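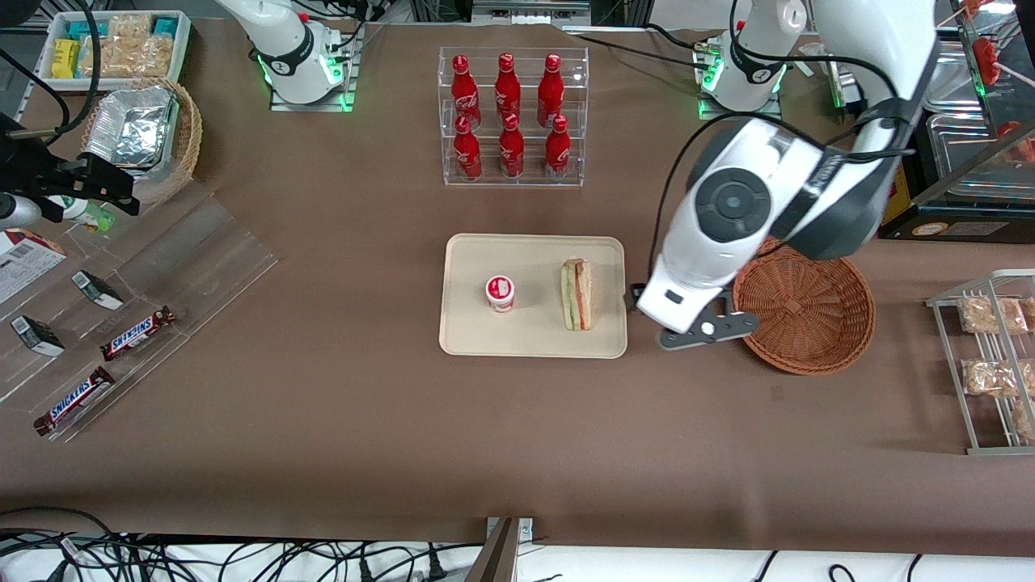
Saturday, December 9, 2023

The wagon went in for its winter tires this week, so I finally sat down and went through the notebook I keep in the glovebox. I bought the car used in August and have written down every fill-up and every repair from day one. I've now put 2,441 miles on it, mostly the drive from Rorkau to Clokberg and back.

The first repair was the rear wiper. It stopped halfway up the glass in the second week. I thought it was the motor, but the pivot had seized. I soaked it overnight with penetrating oil, worked it back and forth by hand the next morning, and it has been fine. Cost was whatever the oil cost, and I already had the can.

The second one was less fun. There was a knock from the front left over speed bumps, and then over any bump. I took it to Kocabaş, the garage behind the freight yard, and they found a worn sway bar link and a lower ball joint that wasn't far behind. I had them do both sides. With an alignment the bill was $428. I had set aside $500 for the first year of repairs, so that plan is mostly used up.

The knock is gone and the steering no longer pulls to the right when I brake. I had gotten used to the pull and didn't notice how much I was correcting for it until I drove home.

For the winter tires I went with Zadedon, a brand I had never bought before. They were the only set in my size that the shop could get before the end of the month. On dry pavement they are louder than the all-seasons, a steady hum that starts at highway speed. The sidewalls feel a little soft in long curves. I've had one morning of slush so far and the car started and stopped without any drama, but I was also driving slowly. I'll write more when there is real snow.

Fuel use has gone up with the cold, as expected. I keep the tires at the number on the door sticker and check them every other Sunday.

Still on the list:

Cabin air filter
Driver's side seat heater (works on high, does nothing on low)
Rattle in the tailgate trim
New battery, if the shop's test was right

I'll do the filter myself this weekend. The seat heater can wait, though my wife disagrees. The battery is 4 years old and cranks a bit slowly in the morning, so that one will probably come first.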